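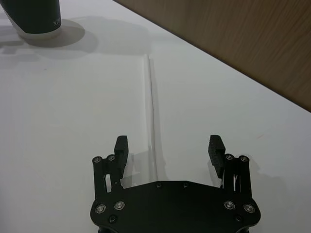
Drilomier Newspaper Volumes Return to the Reading Room

The Quezada Public Library is pleased to report that the bound volumes of the Drilomier, the town's former weekly newspaper, are again available for use in the local history reading room. The volumes were withdrawn from general use when a survey of the collection found that many of the bindings had failed and that the paper in the earliest years had become too brittle to handle. The set consists of 106 volumes. With four exceptions, described below, all of them may now be requested.

Scope of the work

Repairs were carried out by the Bunance bindery under the direction of Andri Ortner, whose workshop has served the library on several earlier projects. Volumes in sound condition were cleaned and returned to the shelf with their original covers. Where the sewing had broken, the sections were taken apart, the folds mended with thin paper, and the text block sewn again. The old boards were kept wherever they could bear the weight of the pages. In the remaining cases new boards were made, and the original spine labels were lifted and placed inside the back cover so that the earlier numbering would not be lost.

Readers who know the collection well will notice that several volumes are thinner than before. The newspaper grew considerably in its later years, and the binders of the time put twelve months of issues into one cover regardless of thickness. These volumes could not be opened flat without strain on the inner margin. They have been divided at the end of June, and the two parts carry the same number followed by the letter A or B. Citations to the older numbering remain valid.

During the work, 314 loose leaves were found at the backs of volumes or folded between unrelated issues. Natsumi Ishida of the local history department compared each leaf with the printed page numbers and was able to place most of them. Leaves that could not be placed, chiefly parts of undated advertising supplements, are kept in a labeled box and may be consulted on request. The department would be glad to hear from any reader who recognizes a business or event named in them.

Volumes not yet available

Volumes 3, 4, 9, and 17 remain closed. The first two suffered water damage at some time before the library acquired the set, and a number of their pages are stuck together. Volumes 9 and 17 are complete but were printed on paper of very poor quality. Staff will supply copies of individual pages from these two where the page can be copied safely. Requests should give the year, the month, and, if possible, the subject of the article.

No copies can be supplied from Volumes 3 and 4 at present. The historical society in Jastosgate holds a partial run for the same years, and its reading room is open to Quezada cardholders by appointment. The reference desk can provide a letter of introduction.

Requesting a volume

Volumes are issued in the reading room only and may not be borrowed or taken to other parts of the building. A reader may have up to two volumes at the table at one time. Requests made at the reference desk before noon are normally filled the same day. Requests made later will be filled on the following open day.

Request slips should show the volume number, which can be found in the blue binder at the desk or in the online catalog under the newspaper's title. Readers who know only the date they want may write the date instead, and staff will look up the number. Those who expect to work through several years are asked to write to the department in advance so that the volumes can be brought up together.

Handling

Each volume should be placed on the foam supports provided and should stay on the table while in use. Pages should be turned from the upper outer corner. Clean, dry hands are preferred to cotton gloves, which make it harder to feel the edge of the paper. Pencils are available at the desk; pens, adhesive notes, and drinks must be left in the lockers. Readers may take photographs for private study without flash. The photocopier may not be used for bound newspapers.

If a page tears or comes loose, the reader should leave it where it is and tell a member of staff. No charge is made for damage of this kind when it is reported.

The index

The card index to births, marriages, and deaths has been moved from the lower hall to the reading room, where it now stands beside the map cases. It was compiled over many years by Macario Ponce, formerly of the library's reference staff, and covers the newspaper from its first issue through the change of ownership. Entries follow the spelling printed in the newspaper, so surnames should be checked under more than one form. Families whose names were regularly misprinted sometimes appear under three or four headings.

A subject index has been started by Mỹ Châu. It presently covers school building, flood reports, and the long dispute over the position of the rail depot. Typed lists for these subjects are in the blue binder. Other subjects will be added as they are completed, beginning with street names and renamings.

Introductory sessions

The department will offer short introductory sessions for new readers in June. Each session will cover the arrangement of the volumes, the use of the card index, and the filling out of request slips. Attendance is free, and registration is at the reference desk. Teachers who wish to bring a class should speak with Dayana Nava, head of local history, who will arrange a separate time and select suitable volumes for the grade level.

Written inquiries may be addressed to the Local History Department, Quezada Public Library. Replies are sent in the order in which inquiries are received.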